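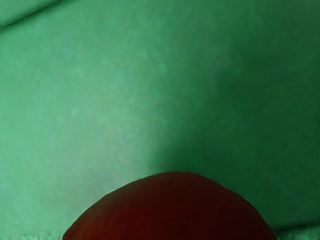
Slide 4. Simulated wrist view

November 4, 2025
Speaker notes, Tumness project

Please let the slide stay for a moment before I speak.

The view is rendered in our simulator, Drundus. The red object is low in the view and we see only its upper part. The green is lighter on the left and darker on the right. For a person this is easy. For our first policy, the change of brightness was a problem, and it often moved toward the dark side.

Slide 5. Method

We made 2326 simulated episodes. From these, 2000 were for training. In each episode we changed the light direction and the surface texture, but we kept the object shape. We compared 2 policies, one with the random light and one without it.

Say slowly: both policies receive only the color image, no depth.

Slide 6. Result

The policy without random light failed in 13 more test episodes than the other one. Most of these failures had a strong shadow near the object.

If somebody asks about the real arm: the tests at Cledent are not finished, so I cannot give a number today.

Next slide is the Ngata baseline.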